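About Plikine

Plikine is a small organization that reads what governments publish about their intelligence and security services, and explains it in ordinary words. We follow parliamentary hearings, court decisions, budget papers and the yearly reports of oversight bodies. Most of these documents are public, but they are long and written for lawyers, so few citizens open them.

We started at a kitchen table in Stolturwood, where Genowefa Gajewski and Lech Walczak were comparing two versions of the same committee report. One version had a paragraph on the surveillance of journalists, the other did not have it. They wrote a short note and sent it to people they knew. By the end of that month the note had 701 readers, and many of them asked when the next one is coming. So there was a next one.

Today our letter goes to 1,276 subscribers. Some are reporters and some work for elected members, but the biggest group is people with no profession in this field who simply like to know.

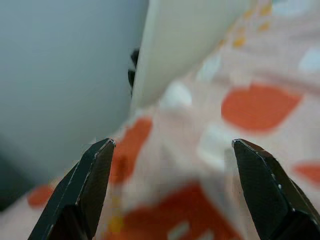 Close-up, gripper fingers

What we do

Our main work is the Nolus letter, which comes out every second week except in August. Each letter takes one question and stays with it. Who may ask for the name of a citizen to be shown in an intercepted call? What can a committee chairman see that the other members cannot? When a staff member moves from the defense ministry to the office of a political leader, which permissions go with him? We give the page and the paragraph for every claim, so that the reader can check us.

We also keep the Galanis archive. It holds about 400 hearing transcripts, sorted by date and by committee, with a list of the speakers. Sławomir Zieliński began it as his private collection and gave it to us when it became too big for his own computer. The search function is still slow on older phones, and we are working on this.

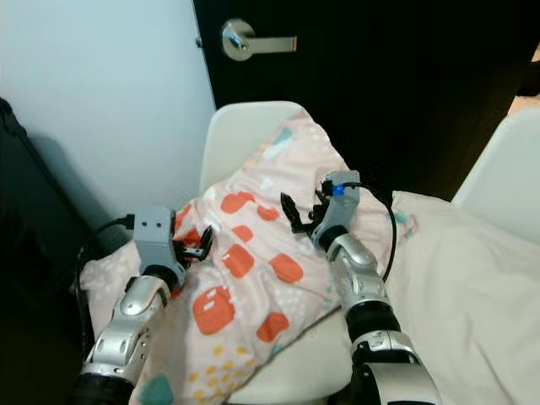
Robot arms and printed fabric on a white chair

Who we are

Genowefa Gajewski is the editor. She was a court interpreter for many years and is strict with verbs.

Lech Walczak reads the budgets. He also answers most letters from readers, usually in the evening, so please have patience if you wrote in the morning.

Tadeusz Szczepańska covers the courts and writes our guides on how to request a public record.

Sławomir Zieliński looks after the archive.

Trudy Hoani joined us last. She writes about oversight in the smaller parliaments, where one committee often has the police, the army and the secret services together on its list. Her series on closed sessions is the most shared thing we have published.

How we work with sources

We do not publish classified material and we do not ask anybody to give it to us. If you send us such a document, we will not open it in the letter and we will not pass it on. This disappoints some people. Our opinion is that very much can be learned from open papers when they are read slowly, and this is the work we know how to do.

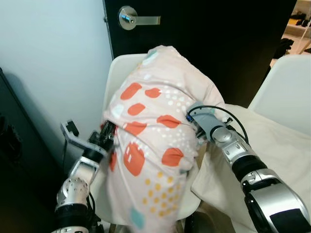

When we name an official, we write to that person's office before we publish and leave two full working days for an answer. If an answer arrives later, we add it to the online version with a note. Corrections stand at the top of the page — never at the bottom — and the old wording stays visible.

Money

Readers pay for Plikine. The letter is free, and those who can pay choose a monthly amount. We take nothing from political parties, from ministries or from companies that sell security equipment. Our accounts are on the Money page, also the year when we ended with a loss.

Contact

Use the form on the Contact page for questions, corrections and requests to the archive. Teachers may copy any letter for their classes without asking us, but we are glad to hear about it. If you want to visit the office in Stolturwood, write first, as we are often out at hearings until 4 p.m.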